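Notes on the Dasusby handheld gripper set, kept by Kerubo Urio. Last edited 2019-07-13.

## What's in the repo

- `print/` – finger and body parts
- `episodes/` – 282 recorded clothes-handling episodes, mostly folding
- `scripts/` – sync, trim, and a checker that catches less than I'd like

Total is 2,038 files if your download went right. If it didn't, run the sync script again before you open an issue.

## Before you get excited

Bevan McKinnon's original post said a pair of these could be printed and wired in a weekend. It took me until my third set of fingers to get two that closed straight. The Clomitz print profile makes the finger bases too tight, so scale the holes up a little or keep a file handy.

I also don't buy the claim that home recordings "transfer to any arm." Corey Ellery tried a policy trained on an early batch on the Sketico arm in the shared shop. It grabbed a sleeve, dragged it, and stopped. Maybe more data fixes that. I'd want to see it first.

## Build notes

1. Print both fingers in one go. Different spools gave me different flex.
2. Do a dry fit before you glue anything.
3. Route the trigger cable before closing the body. I forgot 2 times.
4. Stick the ID label on last and write its number in `units.csv`.

Use the Engebretsen springs if you can get them. The cheap ones went soft after 35 episodes.

## Episode quality

Labels were typed by hand by me and Rattana Wattanapong. We disagree on what counts as "folded," and the `success` column shows it. Treat it as an opinion.

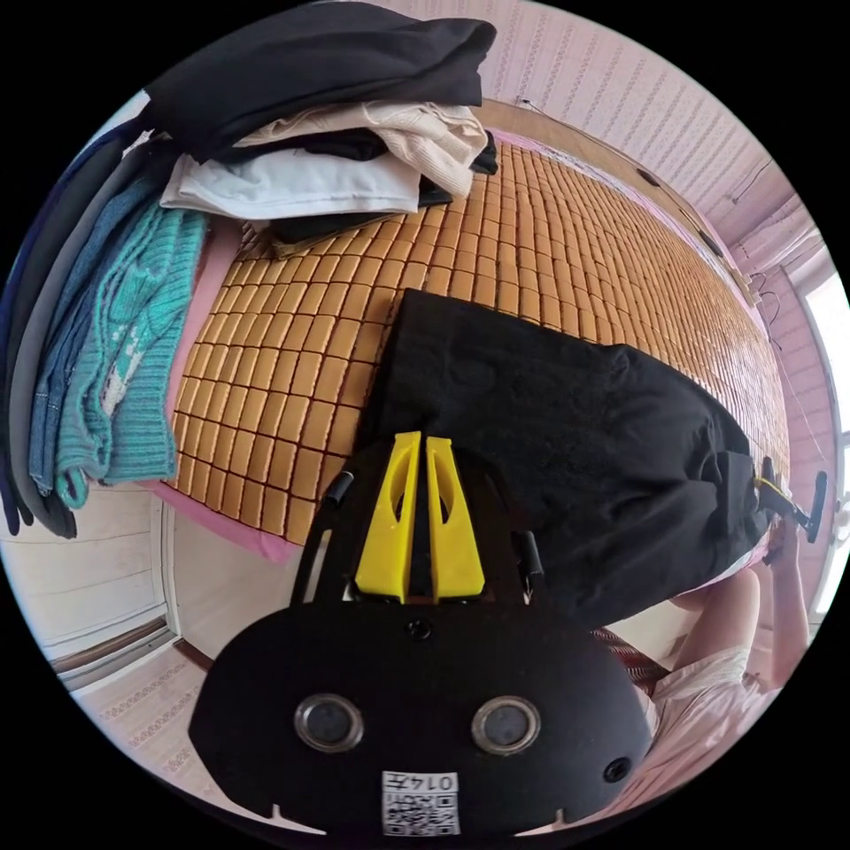

Dark fabric is still the weak spot in this set. The segmentation script does fine with light knits and then loses the outline of anything black, especially where it bunches up. On the tiled mat, the big black piece lying in rumpled folds should at least stand out against the tan and orange, but there's also a black garment on top of the clothes pile and the gripper body is black too. I wouldn't trust an automatic mask there without checking it by eye.

## Known problems

- Clock drift between left and right units on long episodes
- Trimmer sometimes eats the first grasp
- Isla Ruddock's calibration fix isn't merged – I can't reproduce her numbers yet

Next batch goes up in September, if the springs arrive.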